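How to practise a martial arts form at home

Most beginners learn a form in class, then lose half of it before the next session. Short practice at home fixes that. You need a clear bit of floor, bare feet and fifteen minutes in the evening.

Start with the footwork. Put your hands on your hips and walk through the stances only, slowly, saying the name of each one as you land. Do this 3 times. If you get lost, go back to the last turn instead of the beginning, otherwise the opening gets all the practice and the ending gets none.

Next, add the hands. Break the form into groups of 5 moves and stay with one group until it runs without a pause. Vinh Chu, who teaches the juniors at Minness, has them finish each group with a full stop and a breath — it shows up any wobble straight away.

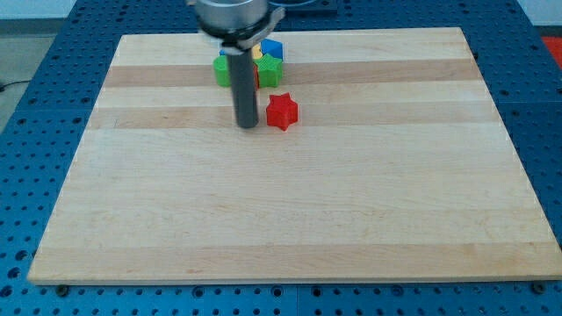 Once the groups are joined up, face a different wall. Many people steer by the mirror or the door of their own club without knowing it, and then go wrong at a grading in another hall. Turn a quarter each time until all four directions feel the same.

Leave speed and power until last. Run the form once at half pace, once at full pace, and check where your feet finish. In most forms you should be back on your starting spot. A strip of tape on the floor helps. If you are nearly a step out, one of your long stances is probably too short on one side.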